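Storkcombe's Lost and Found Sale Is Back, and I Already Have My Eye on an Umbrella 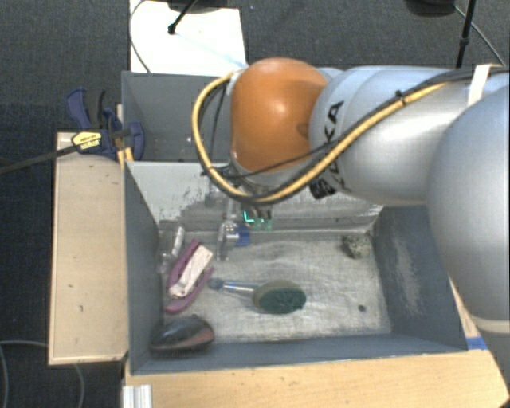
I've been going to the transit lost and found sale since it was one folding table outside the bus depot, so when I heard the city was bringing it back this July after two summers off I more or less ran down there to get the details. The sale is on a Friday, doors at 8, and it's moving to the old Szabo furniture store on Ledia Street, the one with the big front windows. Most of what's on offer is the small stuff people leave on seats and under them, and if you've never been, you should know it doesn't come laid out on velvet. Think of a gray rectangular bin with an assortment of small objects in it, and then think of a whole store full of those, and you digging through them with your sleeves pushed up next to a stranger who wants the same pair of sunglasses you do. I love it!

Noel Pascual runs the lost property desk for the bus service, and he walked me through the numbers. The desk logged 3,043 items last year. A lot of those went home again (phones almost always do, he told me, and so do house keys if the owner calls within the week). Anything left sits on a shelf for 90 days, and after that the city is allowed to sell it or give it away. "People think we're strict about the 90 days," Noel said. "I had a trumpet in here for over a year. I kept hoping."

The trumpet will be in the sale, by the way. So will a wedding cake topper, a set of bowling shoes in a size 14, more reading glasses than you'd believe, and a box of paperbacks that I was told I could not look through early. I asked twice.

Prices are simple this time. Small things are four dollars, coats and bags are eight, and anything odd or worth real money goes into a silent auction along the back wall, with bidding closing at 3 p.m. Cash or card both work. Last time it was cash only and the line for the ATM at the Trilen gas station went around the building, so that's a big improvement as far as I'm concerned.

Electronics won't be sold at all. Phones, tablets and laptops that were never claimed get wiped and recycled, and the same goes for anything with a name and address in it, like planners or wallets. Baby seats and bike helmets are out too, for safety reasons.

The money goes to the student bus pass fund, which pays for rides for high school kids who live too far out to walk and too close in to get the yellow bus. Gus Ferreira, who drives the number 4 and has done it for longer than I've lived here, told me he can see the difference from behind the wheel. "You get the same kids every morning now," he said. "Before, you'd see them Monday and Tuesday and then they'd be gone until the next week." The city hopes to raise enough to cover 700 monthly passes for the fall. I did the math on the back of a receipt and that's a whole lot of four dollar umbrellas, but the auction usually does the heavy lifting.

Not everybody is thrilled about the new spot. Vaughn Ostrowski has the shoe repair place two doors down from the old Szabo store, and he's worried about parking — there are only so many spaces on Ledia Street and his customers tend to be older. The city told him it will put up signs for the lot behind the library, which is free all day and a short walk. He said he'd believe it when he saw the signs. He also said he plans to bid on the bowling shoes, so I guess he's not that mad.

If you lost something yourself on a bus this spring, you still have time to get it back without paying for it. The desk is open weekdays until 5, and you'll need to describe the item and give them a rough idea of the route and the day. Please be specific! Noel says "black umbrella" is the most common claim he hears, and he has a closet full of black umbrellas. If yours has a bent rib or a chewed handle, say so.

Tavion Ruiz-Ortega will be handling the auction sheets again, and she asked me to pass along that you need to write your phone number clearly. At the last sale the winner of a very nice accordion wrote a seven that looked like a one, and it took her until the following weekend to track him down. The store will close at 4, and whatever is left gets packed up for the thrift shop on Mill Road.

Strollers are fine inside, dogs have to wait out front. I'll be the one by the umbrellas.

Contact the newsroom | © Storkcombe Weekly, all rights reserved | Back to top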